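TAMITZ SHORT FILM WEEK RETURNS WITH 41 FILMS AND SOFTER SEATS

For release: Thursday, 9 a.m.

Tamitz Short Film Week comes back to the Akov cinema this August with 41 films, none longer than 13 minutes, so even the bad ones will be over soon.

The programme opens with Stusitum, a comedy about a ferry timetable, and closes with Thân, which has almost no dialogue and a great deal of rain. Subtitles are in English – all of them, this year.

The Akov has also replaced 62 of its seats. Regulars are asked not to fight over them.

Tickets go on sale at noon from the box office, which takes cards when it feels like it.

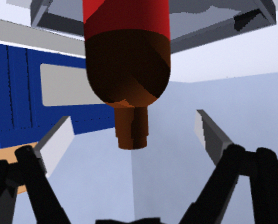
One regular replied that last year's closing film felt longer than the festival, and that she has booked again.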